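기술 > 로봇·자동화 > 단신
읽는 시간 2분
최종 업데이트: 2019년 5월 17일

책상 닦기, 로봇에게는 아직 먼 일

사무실과 가정의 잔일을 기계에 맡길 수 있는지 따져 본 보고서가 나왔다. 자동화 컨설팅 업체 흐롤텐(Grolten)은 정리와 청소 동작 3551건을 검토한 결과, 사람 손을 빌리지 않고 끝까지 마칠 수 있는 작업은 아직 일부에 그친다고 밝혔다.

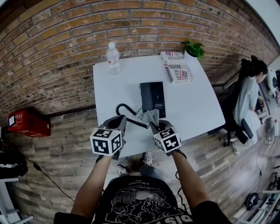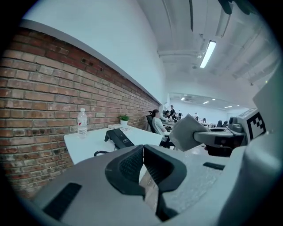

전화기와 물병, 화분이 놓인 흰 책상과 그리퍼.

천과 전선이 걸림돌

보고서는 책상 주변 작업을 14개 항목으로 나눴다. 컵이나 상자처럼 모양이 변하지 않는 물건을 옮기는 일은 점수가 높았다. 반면 천을 집어 펴거나 전화선을 피해 닦는 일은 하위권에 머물렀다. 집을 때마다 천의 모양이 달라지고, 선은 살짝만 건드려도 옆 물건까지 끌고 가기 때문이다.

보고서를 쓴 나디라 론도누우 연구원은 "사람은 전화기를 한 손으로 밀어 놓고 그 밑을 닦는다"며 "두 손이 서로 다른 일을 하는 이런 동작이 가장 어렵다"고 말했다.

매장 쪽 사정도 비슷하다. 생활용품 매장을 운영하는 엔데티(Endetti)는 점포 13곳에서 진열대 정리 자동화를 검토했으나, 당분간 바닥 청소에만 기계를 쓰기로 했다. 산티노 만시야 운영팀장은 "수건을 다시 개는 일은 직원이 훨씬 빠르다"고 했다.

흐롤텐은 6월에 주방 작업을 다룬 후속 보고서를 낼 예정이다.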